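Chew toys: your questions answered
Karimi Pet Supplies — help pages

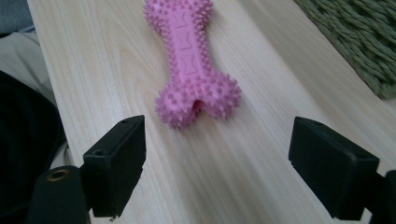 How often should I wash a rubber chew toy?

Once a week is plenty for most dogs, and straight after any session that involved peanut butter, mud or the neighbour's compost heap. Warm water, a drop of dish soap and an old toothbrush will do the job. Rinse until the water runs clear.

What are all the little nubs for?

They give a dog something to work at! A smooth toy slides around in the mouth, while a nubby one grips back a bit, and plenty of dogs find that texture far more interesting. The nubs also rub along the teeth and gums as your dog chews. We love them for this, but please keep up the regular brushing and the vet checks as well.

Can I put food inside a hollow toy?

If it's sold as a filling toy, go for it. Plain yoghurt, mashed pumpkin and soaked kibble are the favourites around here. Check that any peanut butter is free of xylitol, as it's poisonous to dogs. Some hollow toys are only meant to hold a squeaker or a bit of air, so have a look at the packet before you get the spoon out.

How do I clean the inside?

A bottle brush is brilliant for this, the skinny kind made for baby bottles. Fill the toy with warm soapy water, give it a good scrub, squeeze it out and rinse a few times. Stand it with the opening facing down on a rack overnight. If it still smells odd in the morning, wash it again.

Can it go in the dishwasher?

Our Folik and Matolel toys can go on the top rack, with the heated drying switched off. For any other make, hand wash unless the label says otherwise.

Which size does my dog need?

Go by the jaw as well as the weight. A toy should be too big to fit entirely behind the back teeth, and when you're torn between two sizes, choose the larger one. The small Folik bone suits dogs up to 14 kg. If two dogs share a toy, buy for the bigger dog.

When is it time to throw one out?

Missing nubs, a split near the opening, or a chunk you can wiggle with your fingers — any of those and it goes in the bin. Give every toy a squeeze and a twist when you wash it.

My puppy ignores it. Any ideas?

Loads! Drag it along the floor, hide it under a towel, or chill it in the fridge for an hour (teething pups often adore a cool toy). Putting it away for a few days and bringing it out again works surprisingly well too.

What does delivery cost?

Delivery is free on orders over $49. Under that, we charge the flat rate shown at checkout.

Page updated 2019-08-15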